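4.2 Where the clothes pause

We had expected the second part of the diary study to be the dull part. Participants had already told us how often they ran the machine and how full it was, and the follow-up asked only where a garment spent its time between being worn and being washed. The answers were wonderful. Of the 700 garment entries we received from Covby and Sutthorpe, a large share never mentioned a hamper at all. People wrote about chair backs, bed ends, banisters, the top of the dryer, and a surprising variety of padded seats. We came to call these places "pauses," a word we borrowed from one of the Sutthorpe diaries, and they changed how we read everything else in the data.

A pause is a stop with an open ending. A sweater on a chair may go back in the drawer, back on the body, or into the wash, and the person who put it there often has not decided. Earlier work on home laundry tends to treat the hamper as the point where a decision has been made, and it was for most of our households too. The pause comes before it, and it is where most of the interesting thinking goes on. Sportswear was the exception we enjoyed most. We assumed it would go straight to the wash every time, yet 16 of the 17 households in Covby reported at least one item of exercise clothing that paused overnight or longer (Figure 5).
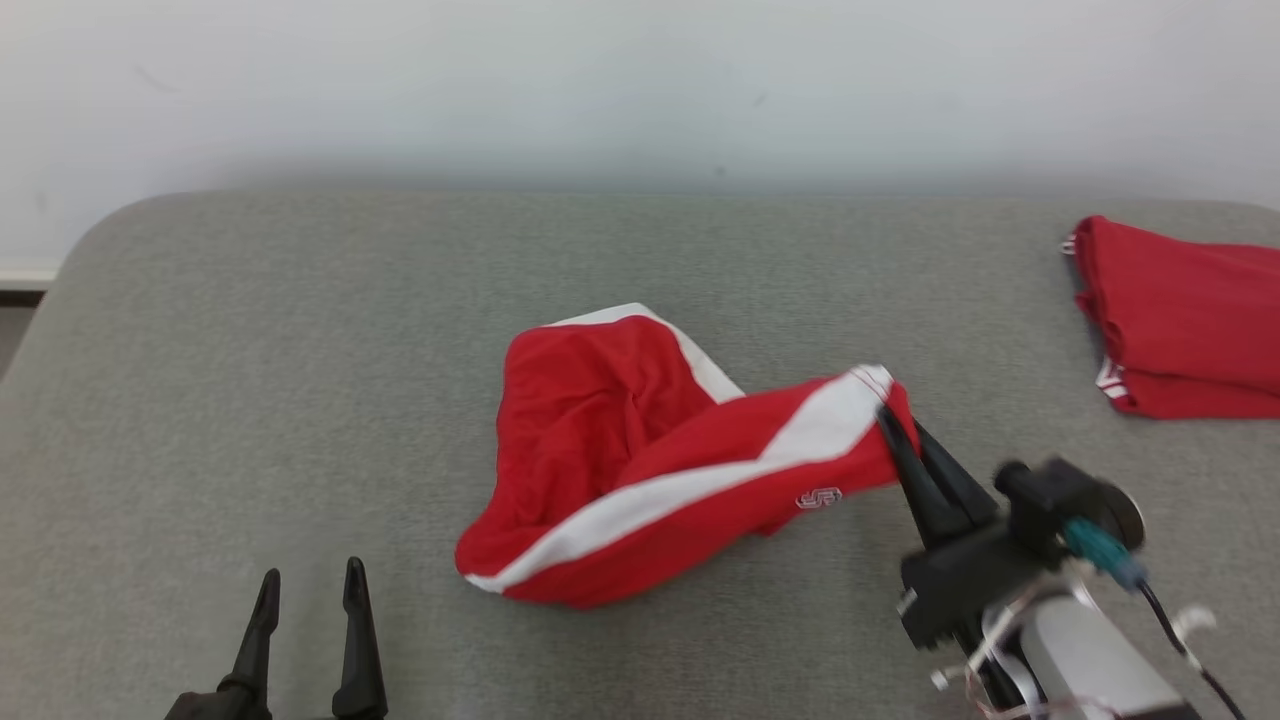

Figure 5. A red garment on a gray upholstered surface.

Wendell Haverford objected, when we shared an early draft, that a pause might be nothing more than forgetting, and that we were giving a grand name to clothes people had simply lost track of. It is a fair challenge and it sent us back to the diaries with much sharper questions. Some entries do describe forgetting. But the people who forgot a garment usually said so in plain terms ("no idea how long that was there"), while the people who paused one could tell us what they were waiting for: a second run in the same shorts, enough reds to make a load, a partner's opinion on whether the shirt still smelled fine. One Covby parent kept a whole system going on a single armchair, with left meaning "wear again" and right meaning "ask me later."

We therefore split the entries into waiting and forgotten, using the diarist's own words wherever we had them. The split also helped with color. Bright items waited longer than pale ones in both towns, and the diaries point to load size as the cause, with a lone red piece held back until it had company. Households using the Rulov sorting chart kept their bright items waiting too, which pleased us, as the chart says nothing at all on timing.

There is one more thing the pause explains. In the Backlund interviews, people were asked how many loads they would run in a normal week and then guessed too high — often much too high. They were counting the clothes they could see. Half of what they could see was still waiting, and a good part of it was worn again before it ever reached the machine.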